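Hello, and thanks for dropping by. I'm Shahla Sadeghi, I run this little corner of the internet devoted to the *Skonar* films, and I get a lot of the same emails. I love getting them! But I also have a day job, so I've put the most common ones on one page. If you haven't seen the first two films, be careful below the halfway point, where I've been fairly relaxed about spoilers.

## The films

### What is Skonar, and where do I start?

It's a series of slow, moody thrillers set in a harbour town of the same name, where everybody owes somebody money and the ferry never seems to run on time. There are two films so far, *Skonar* and *Skonar: The Salt Road*, with a third on the way.

Start with the first one. I know some people online will tell you the second works on its own (and it does have the better opening, that long walk through the fish market with the radio playing), but you'll lose most of what's going on between the brothers. The whole business with the coat means nothing unless you've seen who wore it first.

### Is the third film really happening?

Yes, as far as I can tell. Zalov, the production company, put out a short notice saying the script is finished and that the director is coming back. After that it went quiet for months, which had me chewing my nails, and then in August they opened casting for smaller parts. You don't usually go looking for a ferry ticket inspector if you aren't going to shoot a film.

I don't have a release date. I really don't! If I had one I'd have painted it on my front door.

### What will it be called?

The working title is *Gakero*, after the island you can see from the harbour wall in both films. Whether it ends up on the poster is another matter. The second film was called *Low Water* until very late on, and I still have a fan-made mug with that on it.

If it does stay as *Gakero*, I'd guess we're finally going out there. Two films of people staring at an island has to lead somewhere, surely.

### Will the original cast be back?

The actor who plays Işık is coming back, and Zalov's notice was quite clear about that. She's the heart of the thing for me, so I could have stopped reading there. The younger brother is "in talks", a phrase I have learned to ignore in either direction.

As for the older brother... well. You've seen the end of the second one or you haven't. People write to me with very long theories about the boat, and I enjoy them all, but I think he's gone. If he turns up it'll be in flashback, probably with that awful moustache.

### Why is everyone so obsessed with the dinner scene?

Because it's brilliant! If you've somehow missed it, it comes near the end of the first film. Işık lays the table for her father, sits down, and then the two of them eat and talk about the weather while you slowly realise that she knows what he did. It runs for 17 minutes with hardly any music. I've watched it more often than I've watched some entire films I claim to like.

What gets me is how small it all is. He asks for the salt twice. She straightens something that was already straight. The first time I saw it in a cinema, the man next to me put his popcorn on the floor and never picked it up again.

There's a nod to it in the second film, when she eats standing up at the counter and you see the chair she isn't using. I missed that completely until a reader called me out on it, quite rightly.

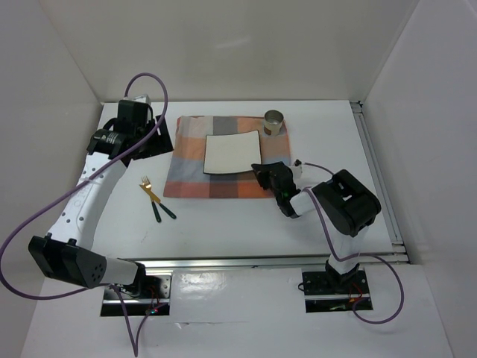
### Which version of the first film should I watch?

The cinema cut, if you can. There's a longer one floating about that puts back a subplot with the customs officer, and I can see why they took it out. He's good fun, but he turns up just when you want to be back at the house, and he explains the ledger far too early.

Watch the longer one second, or third, when you already love these people and you just want more time with them. It does have one lovely extra bit with the grandmother and the bus driver. I wish they'd kept that and lost the rest.

### Are the subtitles any good?

Mixed. The first film's are lovely, really natural, with the jokes landing where they should. The second film was done in more of a hurry, I suspect, and there's a line in the church that comes out as "I have returned the horse" when it's plainly about a debt. For a while there was a very active corner of the fandom looking for the horse.

If you have the choice on your disc, pick the second English track on *The Salt Road*. It's better, and it translates the songs as well.

### Do I need to watch the television special?

Not at all. It's a making-of with a few unused bits stuck on the end, all very nice, and the composer comes across as a sweetheart. I'd save it for a rainy evening. It won't tell you anything about the plot, whatever the packaging says about "secrets".

### Who wrote the music?

I get this one weekly, mostly from people who want the song from the closing credits. It was written for the film and, at the time of writing, hasn't been released on its own. The soundtrack album has an instrumental version, listed as "Harbour, Evening". I know it isn't the same. I want the singing too.

## This site

### Are you anything to do with Zalov?

No, and I'm sorry to disappoint the several of you who have sent me your CVs and head shots. I'm a fan with a website. I can't pass on scripts, I don't know anybody's address, and I've never been to a premiere (I did once stand outside one in the rain, and saw an elbow).

### Where do you get your news?

Mostly from the company's own notices, interviews in film magazines, and readers who live near places where things get filmed. If I can't find a decent source, I'll either leave a thing out or say plainly that it's a rumour. I got badly burned over the supposed television series, when I wrote a whole page of excited rubbish about something that turned out to be a student project. I've left the page up as a lesson to myself.

### Do you post leaked material?

No. I don't want to see it and I don't want to host it. A photo taken from a public street of somebody carrying lights about is fine with me, and I'll probably squeal over it. Script pages, call sheets or shaky clips from inside a set are a different thing. Please don't email them. I'll delete the message, and then I'll be cross because I'll have read half a line by accident.

### Can I write something for you?

Yes please! I'd especially love pieces on:

- the costumes, which I know nothing about and keep getting wrong
- the first film's sound, particularly the foghorn
- other thrillers that Skonar fans might enjoy
- the grandmother (there is never enough about the grandmother)

Send me a couple of lines on your idea before you write the whole thing, in case somebody else is already on it. I can't pay, I'm afraid. The site makes enough to cover its hosting and, in a good month, a sandwich.

### How does the film night work?

Once the third film has a date, I'll be putting on a double bill of the first two, the same as I did before *The Salt Road* came out. The room I used last time holds 80 people and we very nearly filled it, so I'll be doing a sign-up list. Mailing list readers will hear first. We'll start at 2 in the afternoon, as both films together take up most of a day once you've allowed for tea and arguing.

You don't have to stay for both. Last time quite a few people came only for the second, and somebody's dad came only for the tea. All welcome.

### Are the films all right for children?

I'd say teenagers and up. There's very little blood, but there is a lot of dread, and the bit in the cold store in *The Salt Road* upset me and I'm a grown woman. My niece watched the first one at fourteen and mostly complained that no one in it would answer their phone.

### Why haven't you answered my email?

It's probably in the pile. I do read everything, usually late in the evening with a biscuit, but I'm slow to reply, and slower still when there's been news. If it's been more than a month, write again and I promise not to be offended. Putting "Skonar" in the subject line helps a lot, as my spam filter has strong opinions.

### You've got something wrong!

Very likely. Tell me which page it's on and where you saw the correct version, and I'll fix it and put your name at the bottom if you'd like that. The cast list for the second film has been corrected so often that it's more yours than mine by now. The one thing I won't budge on is the coat. It's the same coat. I've paused it on every shot, and the left cuff has the same repair in both films.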